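Turitz, 13. Mai 2021. Vortrag Dela Tsikata, »Stablecoins: Was liegt eigentlich in der Reserve?«
Sprechzettel, nicht verteilen. Fassung nach Durchsicht von Abdelkrim.

## Folie 1: Einstieg

- Kurz begrüßen, keine Kursgrafik. Wer heute nur wissen will, wo der Bitcoin nächste Woche steht: kann ich nicht sagen, und wer es sagt, verkauft meistens etwas.
- Frage ins Publikum: Wer hält selbst Stablecoins? Wer hat schon einmal versucht, sie beim Herausgeber direkt gegen Geld zurückzugeben? Pause lassen. Die zweite Gruppe ist immer deutlich kleiner.
- Das Versprechen lautet: ein Token, ein Dollar, jederzeit. Mich interessiert am »jederzeit«, für wen es gilt.
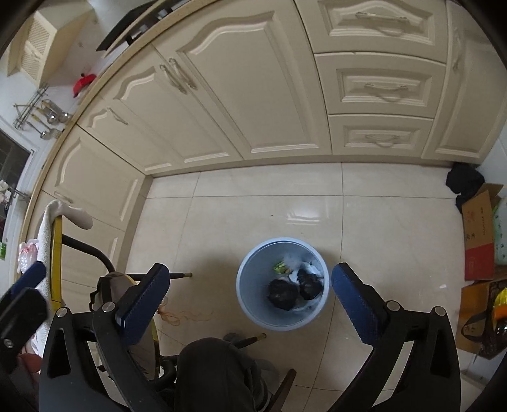

## Folie 2: Fukbridge und das Kleingedruckte

- Fukbridge wirbt mit »voll gedeckt«. Im Prospekt steht »gedeckt durch Reserven, die auch andere Vermögenswerte umfassen können«. Den Satz zweimal vorlesen, langsam.
- Direkte Rückgabe erst ab 1.000 Token und nur für geprüfte Konten. Alle anderen müssen über die Börse gehen, also hoffen, dass dort jemand kauft.
- Der Bericht zur Reserve hat 64 Seiten. Der Teil, in dem die Papiere aufgeschlüsselt werden, passt auf eine halbe. Laufzeiten fehlen, Schuldner auch.
- Einwand, der sicher kommt: »Der Kurs hält doch.« Ja, bisher. Das haben Geldmarktfonds auch gesagt.

## Folie 3: Bestätigung oder Prüfung?

- Eine Bestätigung zum Stichtag sagt, was an einem Tag auf dem Konto lag. Ob das Geld am Abend davor geliehen war, steht da nicht.
- Vultance lässt sich von der Kanzlei Sithole bestätigen. Ich habe dort nachgefragt, nach welchem Standard. Antwort: Man bitte um Verständnis. Habe ich nicht.
- Im Juni soll ein »vollständiger Bericht« kommen. Ich glaube es, wenn ich ihn in der Hand halte.

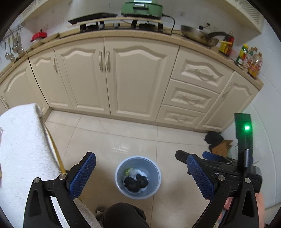 - Zurück zu den Zahlen: Vultance nennt 1.534 Händler, die den Token annehmen. Abdelkrim hat in der Liste nachgesehen und 600 Einträge ohne erreichbare Website gefunden. Vorsichtig formulieren! Tote Website heißt noch nicht, dass es den Händler nie gab. Aber als Beleg für Verbreitung taugt die Liste so nicht.
- Falls jemand von Vultance im Saal sitzt: freundlich bleiben, um die bereinigte Liste bitten, weitermachen.

## Folie 4: Zinsen auf Stablecoins

- Wenn die Bank nichts zahlt und die Plattform viel, dann trägt irgendwer ein Risiko. Wer sind die Kreditnehmer, und was hinterlegen sie? Häufige Antwort: andere Token. Bei fallenden Kursen fällt die Sicherheit also mit.
- »Versichert« nachschlagen lassen. Gemeint ist oft Diebstahl aus der Verwahrung, kein Zahlungsausfall.
- Hier nicht in DeFi abbiegen, sonst reicht die Zeit nicht.

## Folie 5: Fragen

- Steuerfragen an Abdelkrim weitergeben, er sitzt vorne links.
- »Welchen würden Sie nehmen?« Keine Empfehlung geben. Sagen, dass ich selbst einen kleinen Betrag zum Testen halte und die Rückgabe seit Wochen in Bearbeitung ist.
- Quellenliste liegt am Ausgang, Prospektstellen mit Seitenzahl.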